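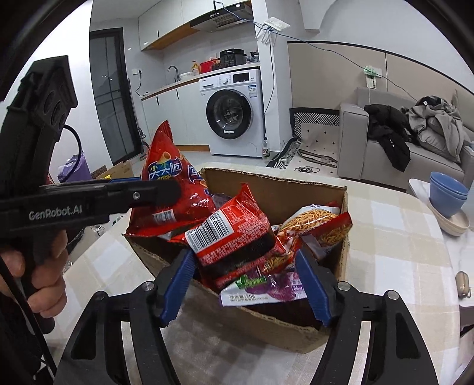 Packaged snacks in an open cardboard box.

Textbooks > Food Handling and Storage > Chapter 4

Chapter 4
Lot Codes and Tracing Packaged Food

6 min read

The last chapter dealt with how food is sealed and packed. This one deals with how it is found again after it has left the plant. A packaged food may pass through a warehouse, a truck, a second warehouse, a store and a kitchen cabinet before anyone eats it. If a problem is discovered during that time, the company has to know which packages are affected and where they went. The work of finding this out is called tracing.

Tracing starts with the lot. A lot is a quantity of food made under the same conditions, usually on one line during one stretch of time. Every package in the lot carries the same lot code. Some companies define a lot as one day of production. Others start a new lot every time the line is cleaned, or every time a new batch of a main ingredient is opened. Each choice has a cost. Large lots are easy to record but lead to large recalls. Small lots take more record keeping, but a problem can be limited to less food.

A lot code is different from a barcode. The ordinary barcode on a retail package identifies the product and its size. It is the same on every package of that product, whether it was made in August or six months earlier, and it generally says nothing about the lot. A store can use it to find out how many packages of a product it sold, but cannot use it alone to find out which lot they came from.

A lot code is also different from a date mark. A "best by" date tells the buyer how long the maker expects the food to keep its quality. Some companies use the date as the lot code, and many print the two side by side. When more than one line runs on the same day, the date needs something added to it, such as a line number or a time of day.

One step back, one step forward

Most tracing systems rest on a simple rule. Each business in the chain keeps a record of where its food came from and where it went next. The business doesn't have to know the whole path. A warehouse knows its suppliers and its customers, and the investigator joins the records together one link at a time.

Tracing back means starting with a suspect package and working toward the source. Tracing forward means starting with a suspect ingredient or lot and working toward the stores and customers that received it. An investigation often needs both. The trace back finds the common source, and the trace forward finds the rest of the food.

The records most often used are receiving logs, batch sheets, storage records and shipping papers. The batch sheet matters most inside the plant. It lists the lot code of each ingredient that went into the finished lot. If the batch sheet is incomplete, the link between ingredient and product is lost, and the company may have to treat several lots as suspect.

A case to follow through the chapter

Doucet makes seasoned corn snacks at a plant in Jernville. It buys its seasoning from a supplier called Zodard and ships finished cases to a distribution warehouse in Serkbridge. One morning Zodard reports that a lot of its seasoning may contain milk powder that does not appear on the label. The snacks made with it carry no milk statement either, so they could harm a person with a milk allergy.

The quality office at Doucet checks its receiving log and finds that the seasoning lot arrived in August. The batch sheets show that it went into 2 finished lots, a total of 1,226 cases. All of these cases were sent to Serkbridge. The warehouse reports that 1,120 are still on its shelves and places them on hold. The remaining cases have been shipped to stores, and those stores must be contacted.

Notice that the company was able to give a case total only after three sets of records were compared. The receiving log gave the date, the batch sheets gave the finished lots, and the shipping papers gave the destination. We will return to these records in the second section and look at what happens when one of them is wrong. 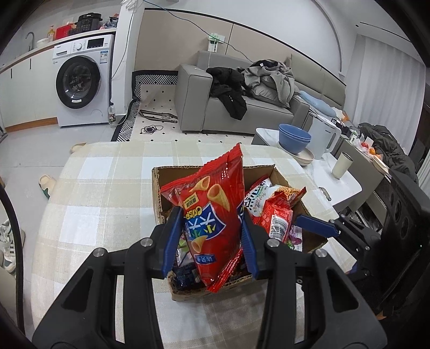 Can a package be traced if its outer shipping case has been thrown away?

It can be traced as long as the lot code is also printed on the package itself. If the code was only on the case, the store may have to rely on delivery dates, and more food may be pulled from sale than necessary.

Placing the code

A code is useful only if it can be read. Ink may rub off a glossy film, and a code printed across a seal can be folded out of sight. Plants check the printing at the start of a run, after each stop and after any change of ink or film. A sample package is often kept with the batch sheet so that the code can be compared later with the written record.

Terms to know before you go on

Lot: food made under the same conditions and identified by one code.
Batch sheet: the record of what went into a lot.
Hold: an order that food may not be moved or sold until a decision is made.
Trace back: following records toward the source.
Trace forward: following records toward the customer.

The first section begins with the receiving dock, where the first lot code is written down.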